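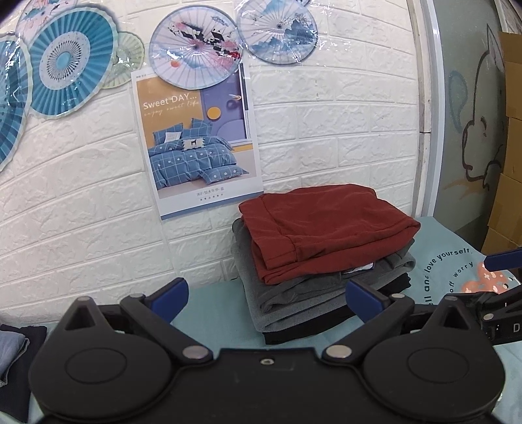
Chapter 4
Folding, Stacking and Putting Away

By now you have sorted your way through the whole wardrobe, and if you worked along with Chapter 3 there is probably a good-sized heap of clean clothes waiting for you on the bed or the table. Take a breath, put the kettle on if you like, and let's turn that heap into something you'll be glad to open a drawer on!

Folding is one of those skills most of us picked up by standing next to somebody else (a mother, a roommate, the manager at a first store job), and so we each carry around a few odd habits along with the good ones. When the Dogbe Home Skills Center surveyed 1,824 households in and near Plallow, 268 of them said they had never been shown how to fold a shirt at all. If you are in that group, you are very welcome here. 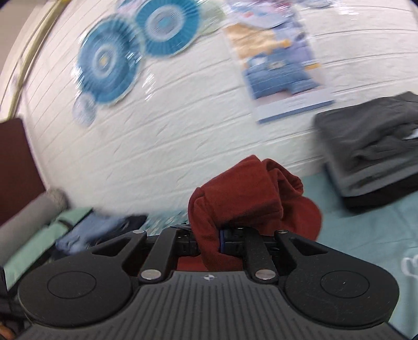
We'll begin with small, soft pieces, which forgive nearly everything, and move on to shirts and sweaters once your hands have the feel of it. Shake each piece out first. Lay it flat, smooth it from the middle toward the edges, and bring the sides in before you fold up from the bottom. Keep the stack against a wall while you work, with the heavier things underneath.

You will need:
a flat surface at waist height
2 shirts and a sweater
the drawer chart from Chapter 3

Section 4.1 Cloths and Other Small Pieces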